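Thanks for stopping by the Surnville questions page! We get a lot of the same notes from game masters and players, so we've gathered them up, and we've tried to answer the way we'd answer a friend at the table (which means some of these run on a bit). Last updated 24 July 2021.

## What is Surnville?

Surnville is a printable town for fantasy tabletop games. You get 85 map tiles, a 231-page guidebook, and a stack of shop signs, rumors and tavern menus to hand to your players. It works with whatever rules you like, because we left out nearly all the numbers. If you can run a bar fight in your system, you can run Surnville.

## Do I need to own Tisa first?

No, not at all! Tisa is our river valley set, and the road out of Surnville's east gate does lead there, but you can close that gate (there's a plague notice in the handouts folder for exactly this purpose) and your players may never ask. If you do own both, look at the ferry schedule on page 6 of the guidebook before you start.
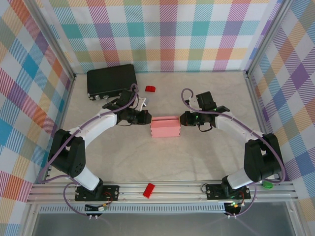

## What paper should I print on?

Ordinary printer paper is fine for a single evening. For tiles you want to keep, we like heavy card stock with a matte finish, since glossy tiles catch the lamp and somebody always ends up leaning over to see which door is open. Print at 100 percent and turn off "fit to page" - that one setting is behind most of the mail we get about squares that don't line up.

## Can I use the tiles without any terrain or backdrop?

Of course, and plenty of groups do. 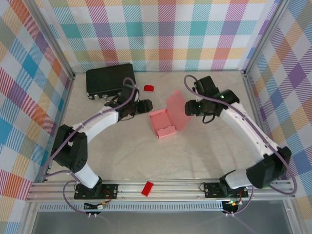
The tiles were drawn to sit flat on any table, and we kept the street edges simple so they'd hold together without clips or trays. What's under them does matter a little. A pale, quiet surface like the beige-gray floor in the photo lets the dark rooftops stand out nicely, while a busy tartan like the one on the walls there would fight with the market district, where there's already a good deal going on. If a patterned cloth is what you have, lay down a plain sheet first and leave a hand's width showing on every side.

## How many players is it meant for?

We wrote it with three to five in mind. The harbor chapter can take 6 quite happily, though the chase across the fish market gets slow, so you may want to split the group in two and cut back and forth between them.

## I bought the PDF. Can I get the printed box at a discount?

Yes! Reply to your download email and we'll send you a code for the price of the PDF off the box. It doesn't expire, so there's no hurry.
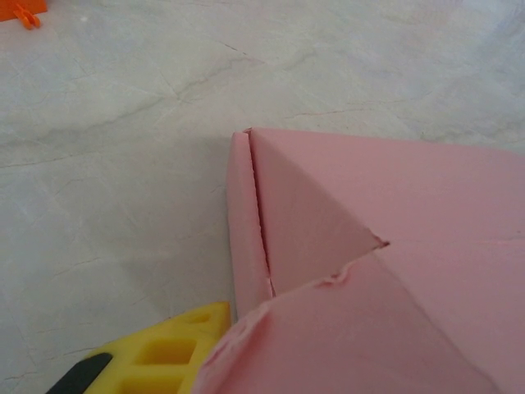
Please do reply from the same address you ordered with. We match codes by hand, and it saves a few rounds of back and forth. The box print run was 700 copies, and we'll put a note on the store page when they're getting low.

## Is the Tavares adventure suitable for kids?

Mostly. The haunted mill is spooky and a little sad, and there's a ghost who won't stop crying, but nothing gory happens on the page. For younger players, skip the cellar and let the miller simply come home.

## When is Cullham coming out?

Cullham (the mountain one, with the goats) went to layout in June. The maps are finished and the text is being read one more time.
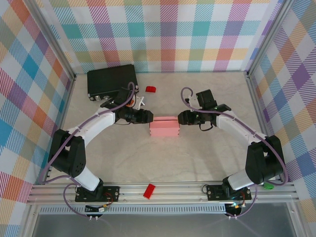

We'd rather not promise a date until the proofs are back, but newsletter readers will hear first, and they'll get the first two map tiles free to try at home.

## Can I stream or record my game?

Please do. Show the maps, read the handouts out loud, do all the voices. We only ask that you don't share the files themselves. A link to our store in your notes is always appreciated!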